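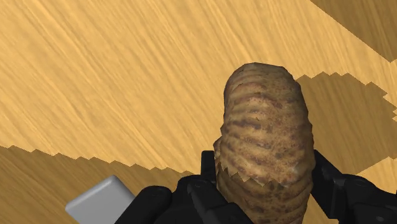 January 2018

I slept badly again and woke before the alarm. The heating in the flat makes a small knocking sound, and I was lying there counting what is left on my savings account: 3,022. The course at Goodwin costs 1,000, so it is possible, but then I can not visit my mother in May. I have not told her yet.

Ngozi called at lunch. She passed her driving test on the second try and talked so fast that I understood maybe half — I was happy for her anyway. She wants us to drive to Indinau together when the snow is gone.

In the evening I studied 20 pages of grammar and wrote a letter to Henrik. I began it three times. It is difficult to write to a person after two years of silence, and in English everything I say sounds either too cold or too sweet. In the end I told him about the new job, and asked about his knee.

Soup for dinner, with too much pepper. Tomorrow I must buy stamps and pay the electricity, 158.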